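A Toy Library Is Not Only for the Toys

Interview published 2023-12-10

The toy library of Grorum is open two mornings a week in the back part of an old church hall. When I arrived with my daughter, the coordinator was on her knees, looking under a shelf for the missing wheel of a fire truck. She did not find it. She washed her hands, made two cups of tea and sat with me at the children's table, because all the adult chairs were stacked for the floor cleaning.

She has been running the library for five years. Before that she was a member like the others, with a baby and a small flat in Nepia. "My mum would buy a big plastic thing for each birthday," she told me, "and I had no cupboard left. I came here to borrow, but I think I came also to give my things away."

I did not grow up with toy libraries, and I asked her to explain it to me as to a new neighbour. A family pays a membership each year and may take home four toys at a time for three weeks. There are 184 families at the moment. Some of them come every opening morning, and some she sees only before the school holidays.

"People think it is for families who cannot afford toys," she said. "It is for them too, and we have a lower fee, you only need to ask. But we have members with big houses. Their kids get bored just as fast as mine did."

What is borrowed the most? She did not need to think. The wooden train set has a waiting list all year, and after the train it is the play kitchen, then the ride-on cars. Jigsaw puzzles are popular with the grandparents. The toys she loves herself, the marble run and a set of hand drums, stay longer on the shelf than she would like.

"The drums always come back early," she said, and she laughed. "I have never had the drums back late."

I asked about the lost pieces. Each toy goes out in a bag or a tub with a card, and on the card is written everything that belongs to it. The parent checks it at home before returning, and then it is checked again at the desk. If a small piece is missing there is no fine for the first month, as most pieces are found under a car seat. After this the family pays a couple of dollars, or gives something similar from their own toy box.

"I am not strict about it," she said. "A puzzle with one piece missing we must retire, that is sad. But a farm with one sheep less is still a farm."

Cleaning takes more of her time than anything else. Hard toys are wiped with warm soapy water and left to dry on racks, and the dress-ups go through the wash after every loan. The soft toys were removed from the collection three years ago. She was sorry about it, but they took too long to dry in winter and the hall has no proper heating.

Our talk was interrupted several times. A father wanted to know if the balance bike could be adjusted, and a small boy asked for a biscuit, first from her and then from me. My daughter by then had opened a tub of little cars and would not be moved.

The small toys are a question of their own. Anything that could be swallowed carries a red sticker and is kept on the upper shelves, and it is lent only to families whose youngest child is over three. She keeps the odd little things separately, and sorts them when the hall is quiet.

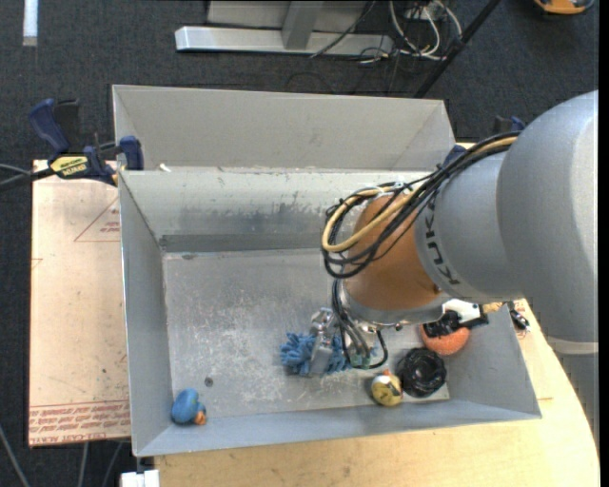

Plans for the new year

The library closes over the summer holidays and will open again in the last week of January. Before this there is the stocktake, when every tub is opened and counted against its card. She hopes also to begin a monthly visit to Skollomis, where the nearest library of this kind is almost an hour away by car. The idea is to bring a trailer of toys to the footy oval and to stay for a morning.

"We need a trailer with a roof," she said. "At the moment we have a trailer."

I asked what a reader could do to help. Please do not leave bags at the door, she said, it rains on them. Ring first, and bring toys that are complete and clean. What she would like most is another person for the desk, even for one morning in a month.

We went home with the marble run, a doctor's kit and a puzzle of the harbour. My daughter wished to take the drums as well. I told her perhaps next time.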